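## 4. Fan responses to a member's departure

### 4.1 Setting and material

The group studied here, Dranura, was formed in Zemville and had been active for six years when one of its founding members, who performed under the name Vikik, told fans she would leave. The news came first in a short post on the group's own site and was read aloud at a concert the same evening. Her last appearance followed in July.

We collected messages from the two largest fan boards in the weeks between the post and the final concert. After duplicates and messages of a single word were removed, 300 remained. Both boards are open to read without an account. Even so, we have changed user names and reworded quotations slightly so that they cannot be found by a simple search. Messages in Polish were translated by the second author.

We also spoke with 46 fans. Most were reached through the boards, and 14 came from the mailing list of the Wilczyńska hall, where the group played most of its smaller shows. One of the hall's former bookers, Renzo Caputo, lent us his set lists and seating plans from the early years. These were used to check dates and are not analysed further.

### 4.2 Interview procedure

Interviews lasted between half an hour and two hours. Each began with the same request: to tell us how the person had first come across the group. Only after that did we ask about the departure. In the pilot we had put the departure first, and people tended to give a short, rather formal answer and then stop. Starting with their own history led to longer accounts, many of which reached the departure without being asked.

Those who took part from home were sent a plain virtual meeting room and could choose to keep their own camera off. The furniture in the room was kept to a minimum. 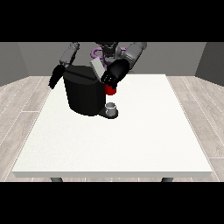
*Figure 2. Rendered room with white table and grey back wall.*

Fans could bring objects to the interview if they wished, such as tour programmes, ticket stubs or printed photographs. Those at home described them aloud or sent a list afterwards. We did not ask anyone to part with an item, and no copies were kept.

### 4.3 How fans described the news

The most common first reaction in the messages was a statement of thanks. It usually came before any mention of sadness and was often addressed to Vikik directly, although few writers seemed to expect her to read it. Messages of this kind were short and used set phrases: "thank you for your hard work", "please rest well", "we will be here". Older members of the boards used these phrases more readily than newer ones, which fits with their having been through earlier departures from other groups.

A second type of message gave a personal history. The writer would name the first song or concert they remembered, then go through the years in order, and end with the present. One fan listed every haircut Vikik had worn on stage and what the writer had been studying at the time. Interviewees told their stories in much the same way. Several said they had not noticed how closely the two timelines ran together until they tried to write them down.

Disagreement was less common than we had expected, and most of it concerned the group and not the singer. Some fans felt that her parts should be retired along with her. Others wanted them shared out among the remaining members so that the songs could still be performed. The longest thread in the sample dealt with one verse of one song, and it was closed by the moderators after a quarrel over who had the better claim to it.

### 4.4 Staying or leaving

Nearly all the interviewees said they would go on following the group for a while. They were less sure about the long term. A frequent answer was that they would wait for the next single and see how it felt. Those who had named Vikik as their favourite did not differ much from the rest here, though they were more likely to say they would stop buying goods such as towels and badges.

Two interviewees had already stopped following the group before the news came and returned because of it. Both attended the final concert. We come back to their accounts in Section 5, where they are set beside those of fans who joined after the departure.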